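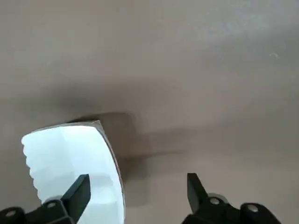 **Handbuch für Ladengründer / Kapitel 4: Kasse und Warenbestand**

## 4.2 Kommissionsware im Kassensystem anlegen

Wer zu zweit einen kleinen Laden aufmacht, nimmt meist fremde Ware mit hinein: Keramik vom Töpfer, alte Lampen, Seife. Flutell wirbt damit, dass sich solche Ware »in Minuten« erfassen lässt. Rechnen Sie lieber mit einem Nachmittag.

**Voraussetzung:** Die Stammdaten aus 4.1 sind vollständig. Das Programm behauptet das auch dann, wenn die Steuernummer fehlt. Sehen Sie selbst nach.

1. Öffnen Sie *Lieferanten > Neu* und wählen Sie den Typ »Kommission«. Voreingestellt ist »Ankauf«. Nachträglich lässt sich der Typ nur ändern, solange kein Artikel gebucht ist.
2. Tragen Sie den Provisionssatz ein, etwa 30 Prozent. Gemeint ist der Anteil des Ladens. Die Beschriftung des Feldes lässt beide Lesarten zu.
3. Vergeben Sie ein Kürzel für den Lieferanten. Umlaute werden angenommen, auf dem Etikett erscheinen dann Fragezeichen.
4. Speichern Sie und öffnen Sie den Datensatz noch einmal. Steht der Satz auf null, wiederholen Sie Schritt 2.

> **Hinweis:** Die Vorlage »Natura« für Seifen und Kerzen setzt den Provisionssatz stillschweigend zurück. Ob das Absicht ist, war vom Hersteller nicht zu erfahren.

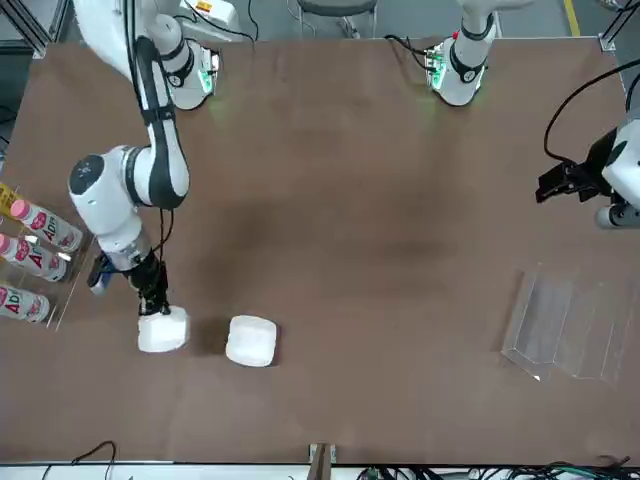 5. Legen Sie die Artikel einzeln an. Der Sammelimport ist für bis zu 2000 Zeilen freigegeben. In unserem Testladen in Widisham blieb er bei einer weit kürzeren Liste stehen, ohne Meldung.
6. Drucken Sie ein Probeetikett und scannen Sie es an der Kasse ein. Der Name des Lieferanten muss auf dem Bildschirm erscheinen, auf dem Kundenbon darf er fehlen.
7. Buchen Sie einen Testverkauf und stornieren Sie ihn. Prüfen Sie danach den Bestand von Hand.

> **Achtung:** Ein Storno nach dem Tagesabschluss bringt den Artikel zurück ins Regal, die Gutschrift für den Lieferanten bleibt aber stehen. Sie zahlen dann für Ware, die noch da ist.
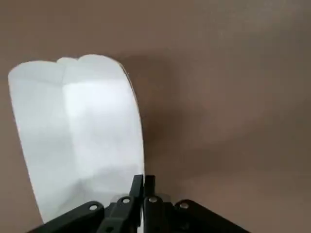

### Abrechnung mit zwei Inhabern

8. Richten Sie unter *Benutzer* zwei Zugänge ein. Ein gemeinsames Passwort ist bequem, bis im November die erste Auszahlung nicht stimmt.
9. Schalten Sie die automatische Auszahlung aus. Nabil Khoury, der unsere Probeabrechnungen geprüft hat, fand bei Daher, dem angebundenen Zahlungsdienst, fast 2 Prozent Abweichung. Der Kundendienst sprach von Rundung.
10. Exportieren Sie die Monatsliste als CSV und legen Sie sie außerhalb des Programms ab. Die »dauerhafte Archivierung« endet mit dem Abonnement.

Weiter mit 4.3, Gutscheine.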